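Progress report to the Lins Small Workplaces Fund
Project: Hodow shared office, desks and cabling
Period: up to the end of January
Prepared by: Dalva Aguiar

Where the money went

The grant was for turning the back room at Hodow from a place where furniture was stored into a place where people could work. I can report that people are now working in it. Some of them were working in it before the furniture arrived, on the floor, and we thank them for their patience.

The desks came from Stodska in 16 boxes. Two of the boxes held the same left-hand rail, so we had a spare of something we will never need and were short of something we did. Stodska sent the right part after four emails, the last of which Wellington Amaral wrote himself and would not let me read first.

The tabletops are light wood grain on gray metal legs, as quoted. We butted them together to make longer runs, and the seams are closer than I expected from a floor that slopes toward the door.

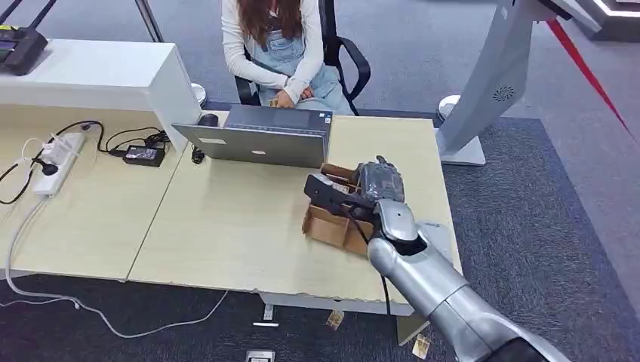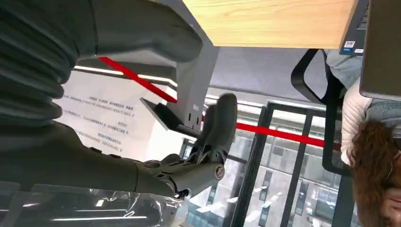 Cabling is the part of the plan that is behind. The proposal promised "concealed power to every desk," a phrase I wrote in a good mood. What we have is power to every desk. The under-desk trays from Zostus were listed as in stock when we applied and have been on back order ever since. Until they come, power strips stay on the tabletops and the long leads run where they can reach. Wellington has asked for floor covers in the meantime, and I have ordered them out of the sundries line.

The router is up on the cabinet, which ended a long discussion about putting it inside the cabinet.

Budget

We are $811 under on furniture, mostly from doing the assembly ourselves - the cost of which appears nowhere except in Wellington's opinion of hex keys. With your agreement we would like to move that sum to cabling, to pay an electrician for extra wall outlets and cut down on the leads crossing the floor.

Still to do

Fit the trays when Zostus ships them.
Label the power adapters so they stop migrating between desks.
Get a second quote for the outlets. The first was written on the back of a parking receipt and I would prefer not to attach it.

Please let me know about the $811 when you can, as the electrician is holding a morning for us.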